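Traltine Ballot Box and Polling Place Kit – Baketti Election Supplies

Home / Voting Equipment / Polling Place Kits

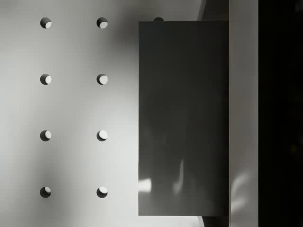 Light grey surface with round holes, computer render.

Traltine kit, standard size. For council elections, by-elections, union and club votes. Everything a small polling place needs on the day, in one carton. Updated Tuesday, July 13, 2021 – new seal numbers, see below.

Price: $1,939 per kit, plus GST. Freight extra.
Availability: in stock. Allow 12 working days in a busy period, less if it's quiet.

What's in the carton

Ballot boxes, flat packed – 2
Voting screens, cardboard, tabletop – 3
Numbered seals, one bag
Pencils and string
Directional signs (ENTRANCE, EXIT, VOTE HERE), blank arrows on the back
Tally sheets, pad
Presiding officer's folder with tabs
Tape, the good stuff

Not included: ballot papers, electoral rolls, tables, chairs. We don't print ballot papers. Talk to your returning officer or your usual printer.

Ballot boxes

Fold up without tools. Slot lid has a sliding cover so the box can be closed off at the end of voting and sealed again for transport. Four seal points per box. Window panel on one side for showing the box is empty before the doors open – scrutineers like this. Label area on the front for polling place name and ward.

Boxes are reusable. Store flat and dry. Old labels come off with a bit of warm water, don't scrape them.

Voting screens

Same screens as the Shboul pack, so if you've got those already the spares will fit. Wheelchair height screen sold seperately, please order at least one per polling place.

Seals

Changed in June. Seals are now numbered on both halves so the tear-off can go straight on the record sheet. Old style seals are still fine to use up but don't mix the two on one box, it makes a mess of the paperwork.

If you need a particular number range, put it in the order notes. Can't change it once packed.

Preferential counts

Tally sheets come set out for first past the post. Preferential version is free, just ask when ordering. For bigger counts have a look at the Zerard sorting trays, listed under Count Room.

Hire

Kits can be hired for a single election. Comes back in the same carton, unused seals included. Hire is booked by election date, not by delivery date, so have teh date handy. Postponed? Ring us – we can usually move it.

Returns

Unopened cartons, 12 weeks from invoice. Opened seal bags can't come back, no exceptions, once that bag's open we can't resell it.

Orders and questions

Council and government accounts: Estela Gallardo
Clubs, unions, schools, hire: Gisela Sepúlveda

Purchase orders by email are fine. Put the delivery address on the order itself, not just in the email, and a mobile number for the driver.

Related: Shboul Screen Pack / Zerard Sorting Trays / Spare Seals / Wheelchair Height Screen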